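Dasby Hoops Opens Its Shot Charts to Every Team in the Valdovinos League

VALDOVINOS, March. Dasby Hoops is very happy to share that its shot charts, which until now covered only the varsity tier of the Valdovinos League, will be free for every team in the league to use, from the youngest junior squads all the way up to the over-40s who play late in the evening and still argue every call.

The charts grew out of a season's worth of scorebooks kept at the Zullano Fieldhouse, where the home scorers have been marking shot locations by hand for longer than most of the current players have been playing. Over the winter, 2118 shots from those books were typed in, checked against the running score and sorted by where on the floor they were taken. Coaches who tried the first version liked it so much (and asked for so many extra things!) that it seemed a shame to keep it to one tier.

Each chart shows a player's attempts and makes by area, with the left and right sides of the floor kept apart, so that a guard who loves going to her left will see it right away. There is also a page for lineups, and a new one for rebounds, which tells you where the misses tend to land. That last page came from a parent's suggestion at the end-of-season supper, and it has quickly become the one people open first.

In all, 19 teams have signed up so far, and nearly 68 percent of last season's games are already in the system. The rest will be added as the older scorebooks come in. If your team has a book sitting in a gym bag or a kitchen drawer, please do send it along, coffee stains and all, and it will be mailed back to you once the numbers are entered.

The charts run on Lunomen, the stats program many of our scorers already use on game nights, so there is very little new to learn. A coach can pull up a finished game by the next morning, print it on 2 sheets of paper and pass it around at practice. Player pages for the junior squads can be seen only by their own coaches and families.

Teams that would like to join can ask at the scorer's table during any home game at the Zullano Fieldhouse, or write to the Dasby Hoops office in Valdovinos. Sign-up stays open through the playoffs, and we would dearly love to see every team on the list by then.

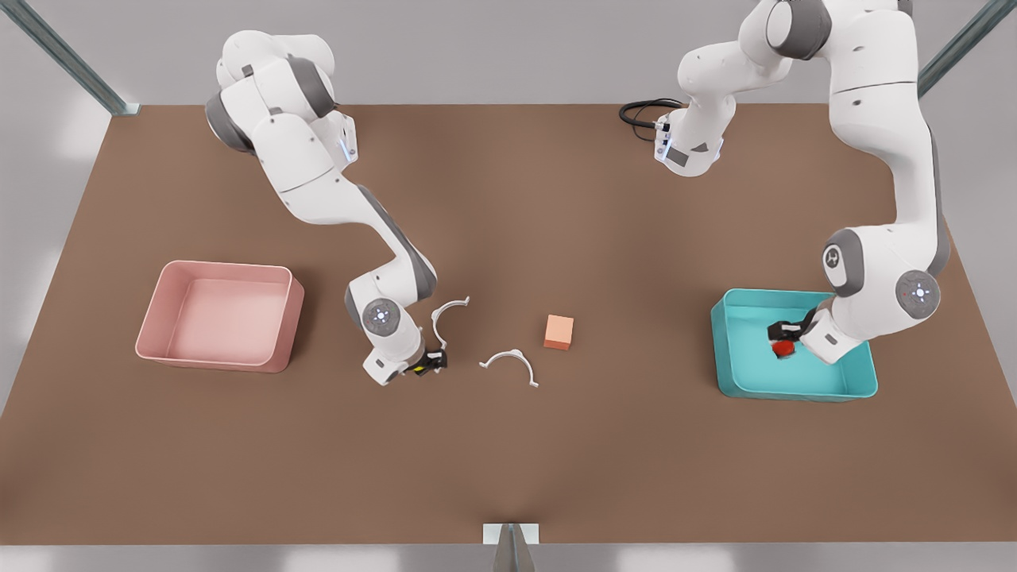
Please tell me the rebound page will work for the junior games too, my daughter's team gives up far too many second chances and I'd love for them to see where the ball is going. We have two full scorebooks ready to send.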